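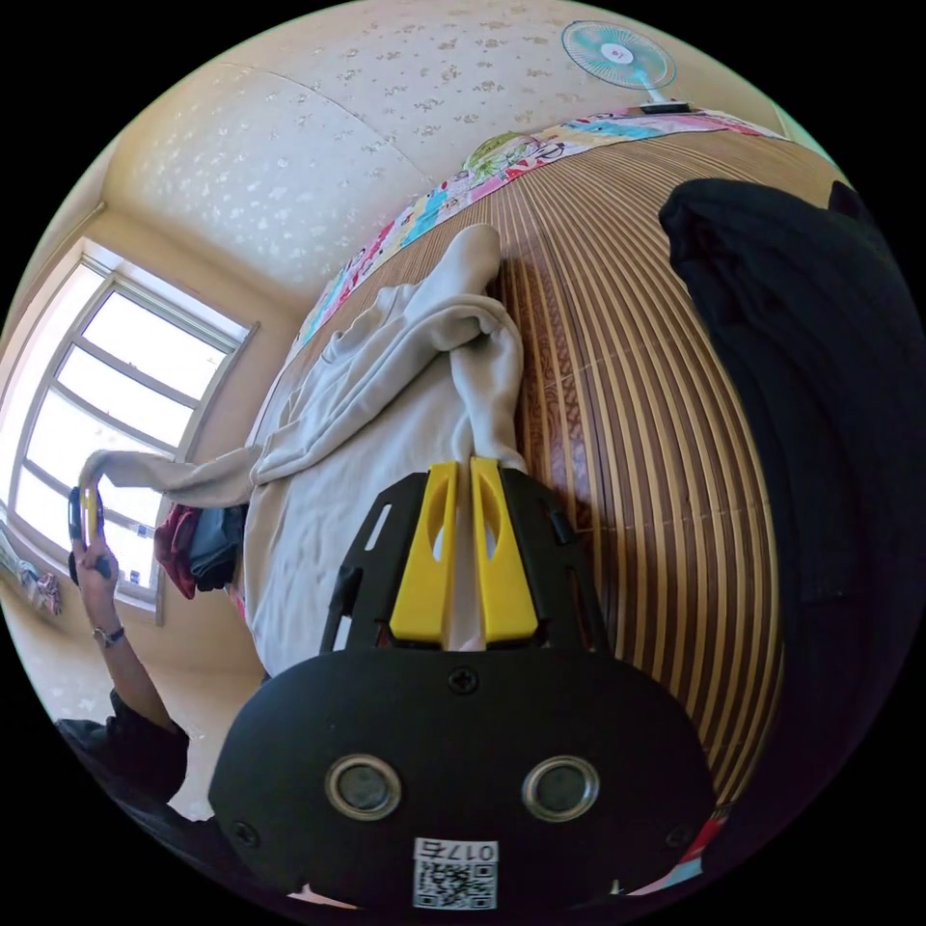 Last edited 30/05/2026

Folding a sweatshirt on a bamboo mat: worth the bother?

Seema Nautiyal
Every guide says lay it flat, smooth it, sleeves in, then fold up. I do mine on the bed, on a slatted mat, and the sleeves slide everywhere. I doubt it saves any space over a heap. Has anyone compared?

Savita Rathore
I did, in February. Heaped, 3 sweatshirts filled my drawer. Folded, they left room for jeans. Pull each sleeve straight by the cuff first, then turn the top back on itself. I don't buy the "smooth out every wrinkle" part.

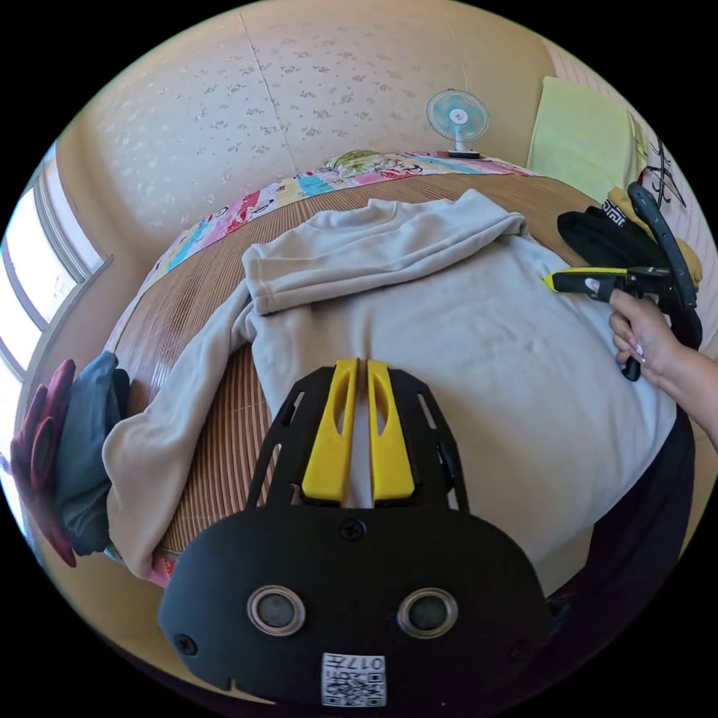 Gray sweatshirt partly folded, one sleeve still over the edge of the mat.

Dumville
Just hang it. Folding boards are a racket, I paid almost 500 rupees for one and it's under the bed.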